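Search this notebook
Type and press Enter

Board oil trials, second round
July, 4:30 pm
Posted by the Reltgate wood shop bench

Finish talk has taken over the whole bench this month and I love it. Laminated maple, pale strips and darker strips side by side, is what most of us keep building, so that's what I'm testing on.
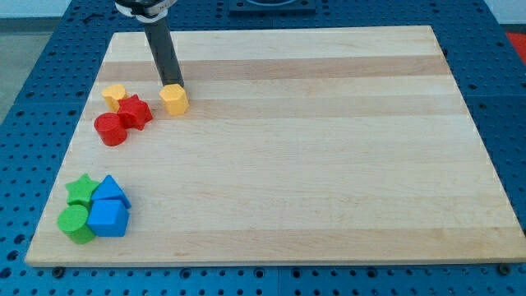 Oil and wax blend

Mixed a fresh batch this morning: 157 g mineral oil to 30 g beeswax, melted together in the double boiler. Last round I used more wax and it went on like cold butter, streaks everywhere. This one is so much nicer! It spreads with two fingers and a scrap of T-shirt, and you can buff it the same afternoon. The Pasichnyk recipe calls for straining, which I skipped, and there were a few specks in the bottom of the jar. Strain next time.

Wax went in once the oil read 70 C. Any cooler and it just sits there in lumps.

Sanding

Went 80, 120, 180, then wet the surface to raise the grain, let it dry and went over it again at 220. I did one offcut without the water step to compare, and after a rinse under the tap it felt like a cat's tongue. The wetted one stayed smooth. I'm sold, I'm doing it on everything from now on (even the little cheese boards, where I always get lazy).

Jodex discs lasted better than the bulk ones, but they clog on the glue lines. Scrape the squeeze-out first, while it's still rubbery. I keep writing this and I keep forgetting.

Soak times

Offcut A: one coat, wiped after 30 minutes. Dull patches on the end grain by lunch.
Offcut B: two coats, second one left for 59 minutes (got called away, meant to do an hour). Lovely. Deep color on the darker strips, and the end grain stopped drinking.
Offcut C: plain oil, no wax. Good color, but water spread out flat on it where B had proper beads.

B wins by a mile. I'd like to see how it holds up after a month of dishwater.

To do

Coat D with the Rumadport tung oil and give it a full cure before judging.
Label the jars! Two look identical.
Order more beeswax, the pellets if they have them.
Rags flat on the rail outside, not in the bin.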